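Grant reporting for school access projects - how do you count "girls supported"?
Forum: Program Management > Education > Monitoring and Reporting

marsh_ledger
Posted January 12, 2022
We are a small charity funding transport and boarding for secondary school girls in two districts. Our main donor, Utano, has changed its reporting template and now wants a single figure for "girls supported." Under the old template we reported bus passes and boarding places on separate lines. The same girl can hold both, for example a pass during the week she moves into boarding. If I add the lines I get more than 3000. If I deduplicate by enrollment number I get a good deal less, and last year's report used the added figure. Which one goes in the box?

kettlewell
Deduplicated. The box says girls, so it should contain girls. Put the pass and place totals in the narrative section and state that they overlap.

tarn_op
Agree with kettlewell on principle, but check the guidance notes first. The Plevow template had a similar box, and its notes defined "supported" as instances of support per term. We deduplicated without reading them and had to resubmit.

marsh_ledger
The guidance notes run to 16 pages and the word "supported" is not defined anywhere. I searched twice.

Bogdan Pawlak
If it is not defined, write to the grant officer and ask. Keep the reply with the report. I would not choose a definition myself on a restricted grant.

Separate point - enrollment numbers are a weak key. In our districts a girl who transfers gets a new number, so she appears as two people. We match on enrollment number first, then on name plus date of birth plus home village, and check the doubtful ones by hand. It takes one person 2 days each term.
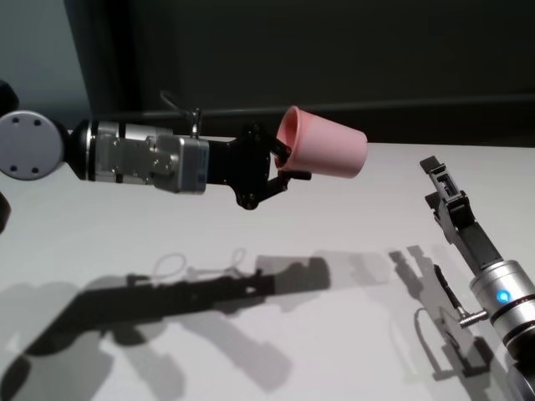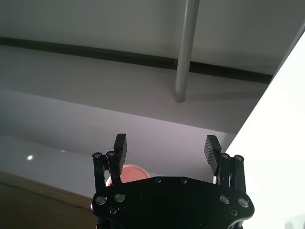
Pink cup in the gripper (first photo); the gripper with its fingers open (second).

kettlewell
Name matching worries me more than the duplicates do. Spelling varies between the school register and the boarding register, and dates of birth are often estimated. You can end up merging two sisters. I would accept a small overcount and disclose it.

Bogdan Pawlak
We had one merge of that kind and found it at the manual check. A disclosed overcount is fine if you know its size. Most people who write "figures may include some duplication" have never measured it.

tarn_op
You can measure it on a sample. Take 6 schools, do the full match there, and apply the resulting rate as a footnote. Do not adjust the headline figure with it, just report it.

kettlewell
That only works if the 6 are picked at random. If you pick the ones with tidy registers, the rate will look better than it is.

tarn_op
Yes, random. I should have said so.

rosehip_fin
Coming at this from the finance side. Whatever you choose, cost per girl will change. If last year's report divided spend by the added figure and this year's divides by the deduplicated one, the unit cost goes up with no change in the program. Utano will see that before they see anything else. Restate last year on the new basis and show both years side by side.

marsh_ledger
I only have last year's boarding list in full. The pass list was kept by the bus operator, Rutkowska, and they sent us monthly totals with no names.

rosehip_fin
Then say that. Report last year as published, mark it as not comparable, and give the reason in one sentence. Ask Rutkowska for named lists from April onward, and get a data sharing agreement signed before they send anything.

kettlewell
On that last part, ask for enrollment numbers only. The operator does not need to hold dates of birth.

Bogdan Pawlak
I disagree. With enrollment numbers only, you are back to the transfer problem. The school can hold the link between old and new numbers, but somebody has to maintain it.

marsh_ledger
The Cernberg schools already keep a transfer book. I will ask whether the other district does. I have emailed the grant officer about the definition and will post the reply when I get it.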